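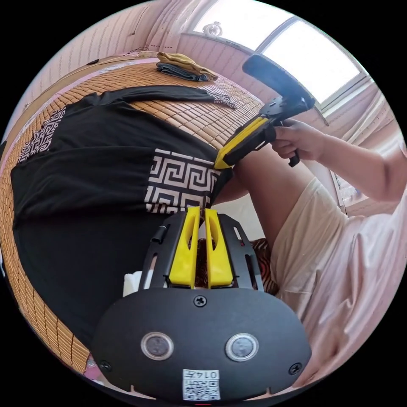
Siltudbridge New Parents Circle
Minutes of the meeting held on 2 February 2026
Place: upstairs room, Skoltmont House

Present: parents from the morning group and the evening group, the two parents who run the lending shelf, and the midwife who visits us from the Riquelme Birth Center. Several babies were also present and one of them was fed during the whole of item 3.

Apologies were received from the parent who normally writes the minutes. She is at home with her new daughter and both are well. The meeting sent congratulations and asked that a meal be brought to the family.

1. Minutes of the December meeting

The minutes were read. One correction was asked for. In the item about sleep it was written that the group "advises" parents to keep the baby in the parents' room. The midwife said that this is her own advice as a midwife, and that the group does not give medical advice. The sentence will be changed to "the midwife advises." With this correction the minutes were accepted.

2. Matters remaining from December

The changing table in the downstairs bathroom has been repaired by the house. The strap is new, but it closes on the left side now and some parents found this difficult with one hand.

The letter to the house about the heating was sent. The answer was polite but did not say when the heating will be turned on earlier. Until then, parents are asked to bring one more blanket for the floor time.

The telephone list was not updated. It will be done before the next meeting. Parents who do not wish to be on the list any longer should say so, and no reason is necessary.

3. The prenatal evenings

The main discussion of the meeting was about the prenatal evenings, which are for people expecting their first baby. At present there are four evenings in each round, and each evening lasts around 90 minutes. The room can take 16 persons, and the last round was full.

A mother from the evening group said that the evenings helped her very much with the birth but very little with the first week after. She knew how to breathe and when to call the birth center. She did not know that her milk would come with such pain, or that she would cry at the table for no reason she could explain. Several others said it was similar for them. One father said that he had packed the hospital bag very well and had nothing to eat in the house when they came home.

It was proposed to give the last evening completely to the first week at home. The midwife was in favor. She asked that the part about pain relief not be made shorter, as this is where the most questions come, and that part is already in a hurry. After some discussion it was agreed that the tour of the birth center will be taken out of the evenings and offered separately. The center does its own tours and couples can reserve a place directly.

It was also discussed if birth stories should be told in the evenings by parents who gave birth recently. Opinions were different. Some remembered the stories as the best part. Others said that a long or difficult story, heard a few weeks before your own birth, stays in the head at night. A mother whose birth ended in an emergency cesarean said she would have liked to hear one such story before, told calmly, so that the word was not so frightening when it came. The midwife offered to speak with each storyteller in advance.

Agreed: stories will be kept, they will be in the second half of the evening, and people may leave before them without any explanation.

4. The lending shelf

The shelf has received a Brallix carrier as a gift. The instruction booklet is missing. The parents of the shelf have asked the maker for a new one, and the carrier will not be lent before it arrives.

The rule is that things are lent for two months. Many things are not coming back, mostly the nursing pillows. It was agreed to send a friendly message first. No fee will be asked. One parent found this too soft and wished this to be written in the minutes.

Baby clothes in the smallest size are again too many and cannot be accepted for the moment. Maternity clothes are very much needed, especially nursing shirts and trousers for the last weeks. Please wash everything before bringing it and please remove name labels.

Breast pumps are not lent by the group. This question comes at each meeting, so it is noted here again. The birth center can tell parents where to rent one.

5. The quiet hour

The quiet hour for parents who had a hard birth, or who lost a baby, was held for the first time in December. The parent who opened the room reported that it was good to have it, and she did not wish to say more about who came or what was spoken. This was respected. The hour will continue in the small room with the separate entrance. It was asked that strollers not be parked in front of this entrance during the hour.

6. Other matters

A parent asked if grandparents may come to the morning group in place of the parent. The answer is yes.

The tea is finished and the coffee is nearly finished. A box for coins will stand next to the kettle.

A question was asked about babies who are ill. The group repeats its request that families stay at home if the baby or a brother or sister has fever. Premature babies are coming to the morning group at present.

The sign on the front door still shows the old hour of the evening group. One of the parents will print a new one.

7. Next meeting

The next meeting will be in the same room. The date will be sent to everybody with the telephone list. Points for the agenda can be put in the envelope on the lending shelf.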